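Clernero Student Robotics Project
Two-Arm Manipulation Cell: Pre-Session Safety Checklist with Inspector Comments

Inspection date: 12/03/2018
Inspector: Masaru Katayama
Cell: Stornosero
Control software: Clemulent
Applies to: all supervised student sessions, including stool handling and cup handling

Results are entered as OK, OK with comment, or OPEN. An OPEN item in sections 1 to 3 stops the session until it is cleared by the inspector.

1. Floor and work surface

1.1 Walkway to the operator station clear of bags and chairs. OK.

1.2 Floor marks legible. OK with comment. Red marks are worn at the operator side. Redraw before the next block of sessions.

1.3 Black sheet covers the full work surface. OK with comment. Coverage is complete, but the sheet is creased and bunched. A gripper fingertip can catch a fold when it works at sheet level. Flatten the sheet before each stool run and again after any collision stop.

1.4 Sheet edge does not extend into the walkway. OK.

2. Arms, cables and grippers

2.1 Base bolts torqued and paint-marked. OK.

2.2 Screws at wrist joints present and seated. OK. Check by hand with power off.

2.3 Gripper cables free to move through the full range of the task. OK with comment. With the left gripper at the front of the stool frame, its cable makes a long arc across the white plastic. The loop must not pass under a leg or through the frame opening. Students are to trace both cables by eye before releasing the stop. 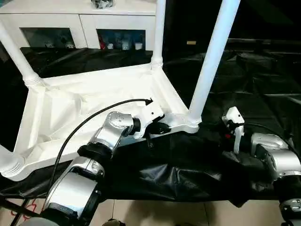
2.4 Finger pads attached, no tears. OK. Spare pads are in the Gulyás case, top tray.

2.5 Grip force limit set for the task. OK with comment. The limit was still at the stool value when the cup task was loaded. The profile does not change with the task file. Operator to load it separately and read the value back aloud.

2.6 Minimum arm-to-arm distance set to 185 mm. OK.

3. Stops and supervision

3.1 Emergency stop at operator station tested. OK.

3.2 Second emergency stop tested. OPEN at first check, cleared on retest. Connector was not fully seated. Log entry 217.

3.3 Speed limited to 47 percent or lower for student sessions. OK.

3.4 Spotter named in the log before power-on. OK. The spotter does not operate the console.

3.5 Hands out of the work area while either arm is enabled. OK with comment. One student reached in to straighten the sheet after a program pause. A program pause is not a stop. Repeat this point at the next briefing.

4. Test objects

4.1 Stool legs pushed fully into the frame collars. OK. Twist each leg by hand before placing the stool.

4.2 Stool free of cracks and sharp molding edges. OK.

4.3 Paper cups empty and undamaged. OK. No liquids in the cell at any time. Discard a cup when the base rim is crushed or the side wall has a fold.

4.4 Approach path for the cup checked at low speed. OK with comment. The finger should come in beside the lower half of the cup with a visible gap before closing. Use the wrist view for the last part of the approach, as the head view does not show the gap well enough.

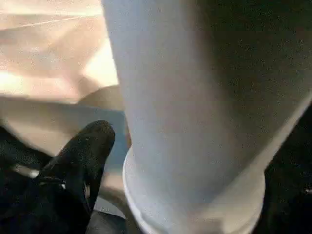
Can a student run the cup task alone if the second arm is parked?
Two people are required whenever either arm has power. Parking an arm does not disable its drives, and the spotter must stay within reach of a stop.

5. Shutdown

5.1 Both grippers opened and objects removed under stop. OK.

5.2 Arms returned to the park position at low speed. OK.

5.3 Drives off, key removed and signed in. OK with comment. Key was signed in without a time. Complete the line.

5.4 Log closed with names of operator and spotter. OK.

Open actions

Redraw red floor marks: student team.
Replace connector on second stop: M. Katayama. Order placed in November, part not yet received. Retest the stop before every session until it is fitted.
Add force profile readback to the start card: student team, within 7 days.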